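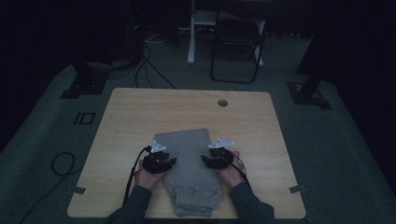

4. Folding on your Datholm table

Now for the fun part! A clear, flat top makes folding a real pleasure, and soft clothes suit it beautifully.

4.1 Trousers with cuffs

1. Lay the trousers lengthwise near the front of the table, one leg on top of the other.
2. Bring the cuffs together at the end nearest you and let the ribbing bunch.
3. Press lightly on both sides, halfway up, then fold.

Note: Folded trousers should be no wider than 34 cm if they're going in the Konport drawer.

4.2 Thin cloths

1. Keep the near end flat on the wood.
2. Lift the far end and draw it back until the creases pull out.
3. Lower it slowly. Lovely and smooth!

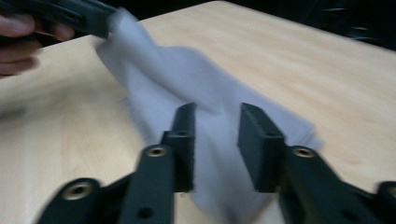 Fig. 7. Pale cloth, far end lifted.

Caution: Go gently with frayed borders. A loose thread can run a long way in thin fabric.

4.3 White garments

1. Wipe the tabletop and leave it to dry.
2. Take hold of the garment by its edge, never by the middle.
3. Fold the edge inwards and smooth it down.

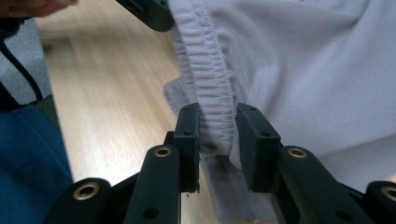
Fig. 8. White garment held at the edge.

Note: Stack whites up to 18 cm high. For taller piles, fit the Deniditz shelf (see section 5).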